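Is 200 demos enough for a mugs-and-tray task?

Posted by Erkport, Sat 7 December

I'm teaching a two-arm setup to move mugs between coasters and a tray, driving both arms by remote control. The kit guide says 200 demonstrations will do it. I have my doubts. My own runs don't look alike, and I pick mugs up differently when I'm tired. 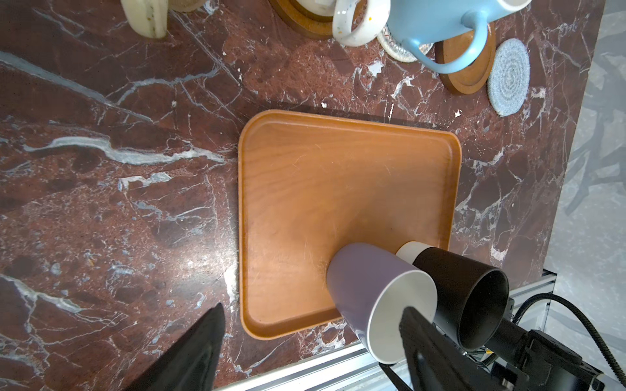
The guide also says variety is good for the robot, which sounds like a handy excuse for sloppy driving. Do I keep going to 700 or throw the lot out and start over?

Grikbridge

Don't bin anything yet. Train on what you've got and see where it fails. I'd be wary of any number in a guide, as it was probably worked out on one mug in one colour. Pick 2 grips you can repeat and tag your old runs by grip.

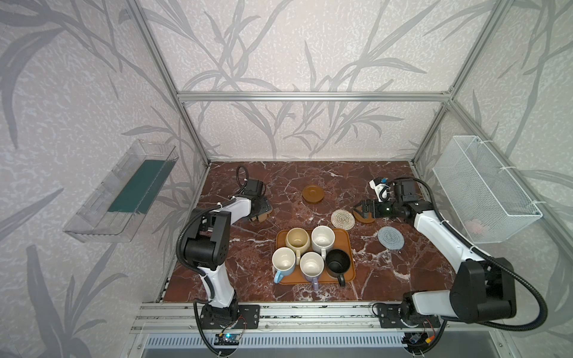
Right gripper over a coaster, five mugs on the tray.

More runs only help if they cover the spots where it goes wrong. People love quoting the total and never say what was in it.

Ziltska

just do 700, worked for me

Dương

Worked at what, though? I've heard that plenty of times and it's usually a task with everything parked in the same place. 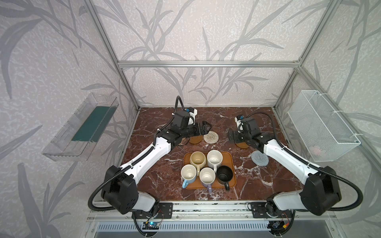 Start positions matter more than the count, in my experience. Write down where each arm begins and where the mugs go, then change one thing per batch. Handles are the bit I'd watch. With the blue one pointing down and to the left and the black one down to the right, a single learned approach won't suit both, and the front row is packed close enough that a finger could knock the neighbour. I'd do 3 batches with different handle directions before I believed any success rate, including my own.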